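Plates out at the Hutska hall, and a table worth the wait

2019-07-15

I stopped by the Hutska hall to see how the new table was settling in, and I ended up staying most of the afternoon (there was coffee, so don't judge me). The supper club starts up again next week after a long break, and the plates had come out so people could argue about them. They did argue, and at some length!

First, the table. It's light wood, made of long narrow strips in all kinds of pale and honey shades, with little knots here and there. Lucyna Szulc found it through Gavard, a small workshop out past the river, and got the price down to $635, which I think is a steal. I kept running my hand over it. Mairéad Doherty wants placemats on it from day one, and Lucyna says she didn't go through all that haggling to look at placemats.

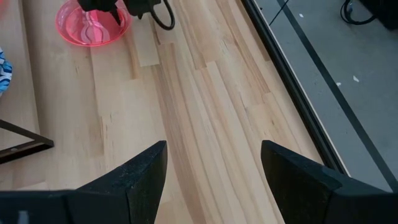 The pink plastic bowl on the new tabletop.

Now, the plates. The club got a grant of $3,632 last December, and most of it went on the kitchen floor and a new sink, so the tableware had to be cheap and cheerful. Carys Probert did the shopping and came back with see-through plastic in bright colors. I wasn't sure about them when I first heard - I'm more of a plain white china person - but I've come around. The pink is my favorite by a mile. It seems to light up at the edges, and it throws a soft pink glow onto the wood next to it, so even a plate with nothing on it looks kind of festive.
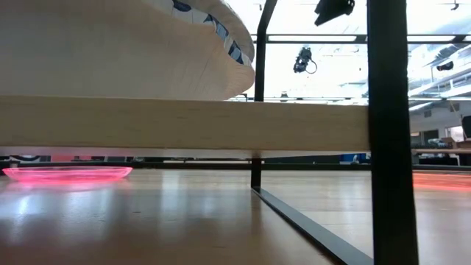 Ewan Yule is on the other side of all this. He doesn't mind the colors, he just thinks plastic plates belong at a picnic, and he'd like to borrow real ones from the church for the opening supper. Carys pointed out that the last time they borrowed plates, 10 of them went back chipped and there was a very frosty phone call. So that idea may not get far.

For dessert there are paper plates with a blue and white pattern around the rim, leaves mostly, with a small blue flower. I thought they looked a bit old-fashioned on their own, but next to the green and the orange they're really pretty. Encarnación Iglesias is baking for the first night and has already promised her almond cake, so I'd say the paper ones have an important job. 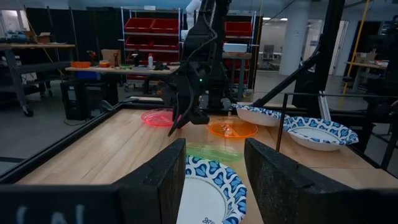

Blue and white paper plates with the green, orange and pink plastic ones.

The opening supper has room for 50 people, and names go on the sheet by the front door. Bring a dish if you can, and put your name on the bottom of it, please - Mairéad still has two casserole lids from last year that don't fit anything she owns.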